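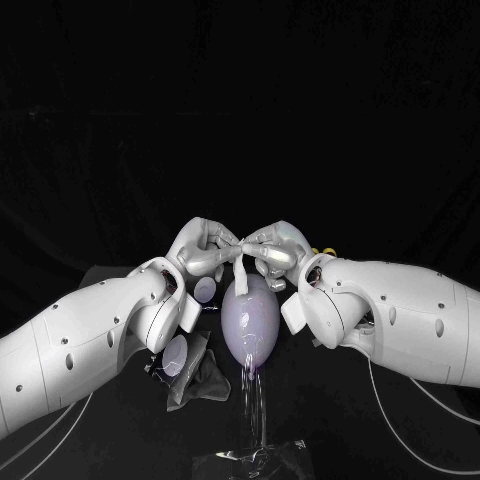

What's in this dataset?
Counts of feather mites on wild-caught songbirds, one row per bird, plus a second table for the mites I managed to put under a microscope.

I started keeping these numbers at the Bralside banding station and they kind of grew. There are 500 birds in birds.csv and 111 slide-mounted mites in slides.csv, and the two join on band_id. If you only care about how many mites a bird was carrying, you can skip the slides table completely.

A little background if mites are new to you: feather mites live along the vanes of the flight feathers, mostly eating oil, fungus and other gunk. They aren't the blood-feeding kind (those turn up in nests, and I didn't record them). You count them by holding the open wing up to the light and looking for tiny dark specks between the barbs. It's easier than it sounds, once the bird agrees to it!

Columns you'll want in birds.csv:

band_id: text, please don't let your spreadsheet turn it into a number
site: Bralside or Otunwood
species: common name, lowercase
wing: L or R, the side I counted
mites: total on that wing
molt: y, n or blank
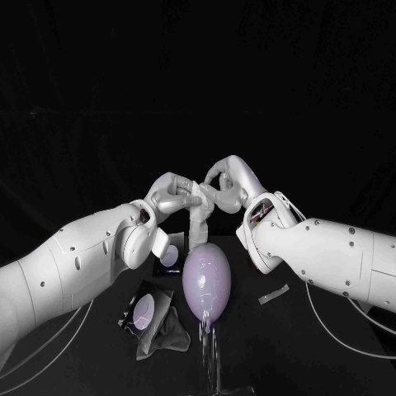 Blank in molt means I forgot to write it down. It doesn't mean no. I've left those cells alone because filling them in later from memory seemed like a terrible idea, and birds in molt really do throw the counts off, so drop them if that matters to you.

Other things to watch for:

Thaddäus Wieser did all the Otunwood counts and I did all of Bralside, so site and observer are completely tangled up. We both counted the same 13 birds one morning in July to compare. Those are in overlap.csv, and he finds more mites than I do on almost every one (younger eyes, he says).

Five slides dried out before I could identify them. They're marked "unknown" in the genus column.

Last updated Monday, August 22, 2022. That version fixes the swapped wing codes at Otunwood, so if you downloaded before then, grab it again.

Use it for whatever you like, just credit Rhonda Gauthier and Thaddäus Wieser. If a row looks off, open an issue with the band_id and I'll dig out the paper sheet.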